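Zwischenbericht an den Fördergeber, Teilvorhaben Demonstration
Projekt Bramis — Handhabung biegeschlaffer Textilien im Wohnumfeld

1. Gegenstand des Berichts

Berichtet wird über den Demonstrationstag im Mai am Standort Grutolden sowie über die daraus abgeleiteten Änderungen am Arbeitsplan. Die Vorführung war im Antrag als Meilenstein des dritten Arbeitspakets vorgesehen. Eingeladen waren die Anwendungspartner aus der stationären Pflege und der Textilreinigung sowie der Komponentenlieferant Bredance. Es kamen 32 Gäste. Die Anlage war ab 9 Uhr betriebsbereit, die erste Vorführung begann um 10 Uhr.

2. Ablauf der Vorführung

Gezeigt wurde die Aufgabe »Sitzmöbel ordnen«: Kissen erkennen, anfahren, greifen, anheben und an einer vorgegebenen Stelle ablegen. Auf Wunsch der Anwendungspartner wurden handelsübliche Wohntextilien verwendet und keine Prüfkörper. Über den Tag verteilt liefen 111 Greifzyklen, davon 20 mit einer von den Gästen frei gewählten Ausgangslage. Ein Zyklus galt als bestanden, wenn das Kissen ohne Nachgreifen am Ziel lag. Die Auswertung der Protokolle ist noch nicht abgeschlossen, die Quoten je Kissentyp werden mit dem Sachbericht nachgereicht. 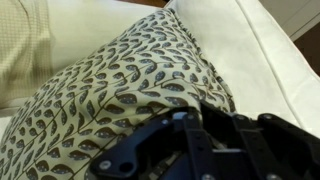 K. Chmielewska

Gemusterte Bezüge standen im Vordergrund, weil die Segmentierung in den Vorversuchen an wiederkehrenden Motiven gescheitert war. Ein Blattmuster auf hellem Grund erzeugt viele kräftige Kanten, die eigentliche Kissennaht hebt sich dagegen nur schwach ab. Hinzu kommt die Lage auf einem einfarbig hellen Polster. Das Modell wurde deshalb mit 300 zusätzlichen Aufnahmen gemusterter Textilien nachtrainiert.

Die Fingerplatten wurden für den Demonstrationstag nicht verändert. Beim Aufsetzen auf den Bezug bilden sich Falten im Stoff, deren Verlauf die Greifplanung bisher nicht berücksichtigt. Mehrere Gäste fragten nach der Flächenpressung und nach möglichen Abdrücken auf empfindlichen Bezügen. Messwerte hierzu liegen nicht vor — ein entsprechender Versuch wird in den Arbeitsplan aufgenommen.

3. Rückmeldungen der Partner

Die Pflegeeinrichtungen halten die Taktzeit für nachrangig, verlangen aber einen Halt bei Annäherung von Personen auch während der Ablage. Die Textilreinigung interessiert sich vor allem für Decken und grob strukturierte Gewebe. Bredance hat zugesagt, einen Satz Fingerplatten mit weicher Auflage leihweise bereitzustellen.

4. Abweichungen und weiteres Vorgehen

Der Arbeitsschritt »Decke falten« wird um ein Quartal verschoben. Mehrkosten entstehen nicht, die Personalmittel werden innerhalb des Arbeitspakets umgeschichtet. Als Nächstes folgen der Versuch zur Flächenpressung und der Vergleich beider Plattensätze an denselben Bezügen. Um Zustimmung zur Verschiebung wird gebeten.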